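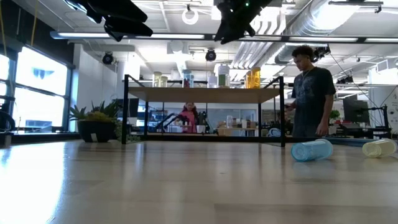
Bottles on the shelf, two grippers waiting up top.

How Does a Robot Put a Bottle on a Shelf?

Putting a bottle on a shelf. Easy, right? You did it this morning with the shampoo and didn't even think. Now try it with no skin, no elbows you can feel, and two fingers. That's the job we picked in Robot Club at Vatwood this September!

Our project is called Surnilel. We meet every Tuesday after the last bell. If you want to join, read this first, it's quick.

THE JOB
Bottles on the table. Shelf at the back. Robot picks up a bottle, stands it on the shelf, goes back for the next one. Same colors go together. Sounds simple. Is not simple.

WORDS YOU NEED
Arm: the long part that bends. Has joints, like your sholder and elbow.
Gripper: the hand. Mostly it opens and it closes.
Program: the list of steps the robot follows. It can't guess what you meant!

WHY LYING DOWN IS HARD
A bottle standing up is the same from every side. Nice. Grab it anywhere around the middle. A bottle on its side is a whole different thing. Which end is the cap? Which way is it pointing? Will it roll?? If the gripper comes in crooked, it pushes the bottle away, and then everything the robot knew about where the bottle was is wrong.

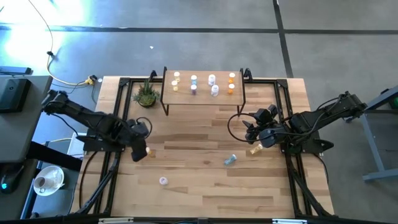 So the robot has to turn its wrist first, line up with the bottle, and then close. Not too hard or you squash it. Not too soft or it slips. Then lift, tip it upright, and find a gap on the shelf that's big enough. Miss any step and you get the clonk noise. We know the clonk noise very well.

Two arms helps. One arm can take the left side and one takes the right. But they can't both go for the middle at once or they bump, so the program has to make one wait its turn. Like the water fountain line.

TRY IT AT HOME
You need 4 empty plastic bottles, a low shelf and a friend.
1. Lay the bottles on a table, all pointing different ways.
2. Use only your thumb and one finger. That's your gripper.
3. Close your eyes. Your friend tells you every move. "Left. Down. Stop. Close."
4. Stand them all up on the shelf.
Your friend is the program now. Did they forget to say "open"? Everbody does.

WHAT'S NEXT
The Claltside Robot Day. Teams get 3 tries each and the best one counts. We're still fixing the wrist turn, so bring ideas. Sign-up sheet is on the club door, grades 4 and up. Wear closed shoes and tie back long hair please.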